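Keeping a desk clean without making a chore of it

I have been wiping down desks, my own and other people's, for longer than I care to say, and I still think the best time to do it is first thing in the morning, before the coffee is poured and before there's anything you'd have to move twice. A soft cloth, a bowl of lukewarm water and one small squirt of dish soap will take care of nearly everything. White desktops show every ring and smudge (bless them, they can't help it), so wring the cloth out well and follow with a dry one, or you'll only trade smudges for streaks.

Screens want gentler treatment. Switch them off first and let them cool, then go over the glass with a dry microfiber cloth, top to bottom, hardly pressing at all. Fingerprints that won't budge will usually give in to a cloth dampened with plain water. Keep the window spray well away, please!
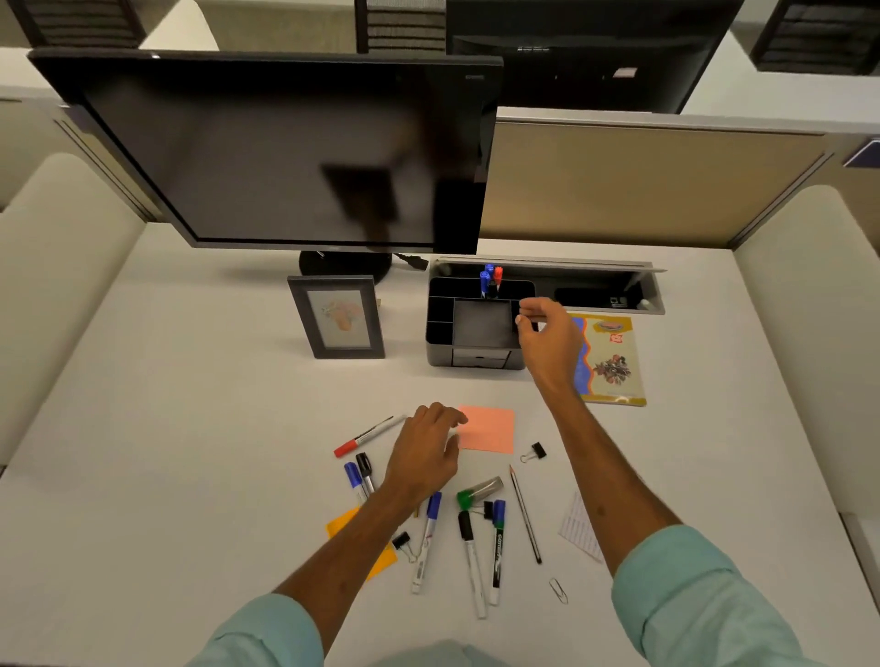
Gisela Bauerfeind: I'd add that the cloth itself matters more than what you put on it. I used fabric softener on mine for years and couldn't understand the film it left behind. Now they go in a wash of their own, no softener, and hang to dry.

Thank you, Gisela, I've gone and rewashed my whole stack!

Now for the little things, the clips and pencils and glue sticks that wander all over a desk by the end of the afternoon. My mother kept hers in muffin tins and I still do, with a tin that fits my top drawer as though it had been made for it. Push the caps down firmly on anything with glue in it, and if a pencil has left gray marks on the desktop, a clean white eraser lifts them beautifully before you ever reach for the soap.

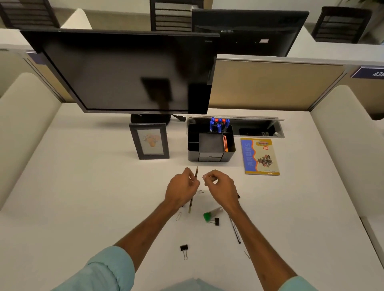 How do you get dried glue off a desktop without scratching it?

Lay a warm, damp cloth over the spot for 6 minutes, then ease the glue up with the edge of an old plastic card. Most school glues soften nicely that way, and a second round takes care of whatever is left.

Fabric panels just need the upholstery brush on the vacuum every month or so. I do mine in February with the curtains, and then again whenever I remember.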